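# Walk-through checklist: table-clearing station, Brumodine room

Same form as always, comments are mine.
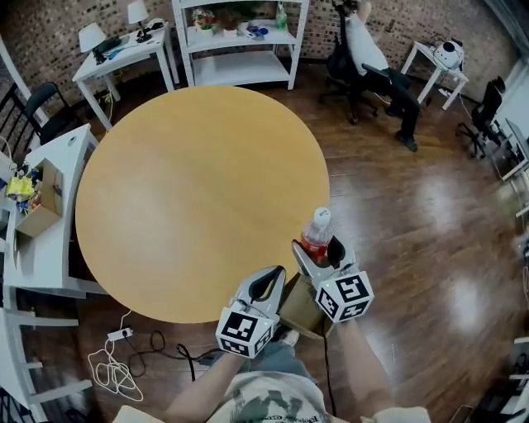
Brirnow, 2020-02-28

The chore on the sheet is "move the bottle, clear the table, box what's left." A person does it with hand-held grippers, and Pruluta (our software, bless it) is supposed to learn from that. So can a machine do it yet? Keep reading, I have opinions!

**Floor and cables**

- [ ] Walkway clear of cords - **FAIL.** White power strip on the floorboards with a loopy coiled cable, and black cables running right toward the operator's feet. I've written this up before. Tape them or reroute them, please.
- [x] Floor finish intact. Very shiny though, and the ceiling lights glare off it. Pruluta hates glare (so do I, to be fair).
- [ ] Box position marked - **FAIL.** The open cardboard box sits just off the table edge, and there's no rule for where it goes. Pick a spot and write it down.

**Table and items**

- [x] Round table, no sharp corners. Love it.
- [ ] Bottle kept in from the rim - **FIX.** It was right at the edge, partly over the wood, with the jaws around it. Reddish-orange drink, white cap. Please use a capped bottle every single time, and start it 13 inches in.
- [x] Spare items boxed on the desk.

**Grippers**

- [x] Marker cubes fitted, left and right.
- [x] Jaw pads checked against the Kwak sheet.
- [ ] Wrist break every 20 minutes - not logged. Come on, folks.

**Can the machine do it yet?**

Sort of? Our log has 108 tries with the arm on its own, and 42 ended with the item in the box. It's fine with a bottle standing in the open. Put that same bottle near a rim and it dithers, then goes in from the wrong side - I wouldn't let it near my own kitchen. A person with the same style of claw just leans over and gets on with it, which tells me the hardware is mostly okay and the deciding part needs work.

**Before next session**

1. Cables off the walkway
2. Tape mark for the box
3. Break log on the desk, with a pen that works

Rating: open, three fails and a fix. Full re-check in October, but I'll swing by for the cables sooner.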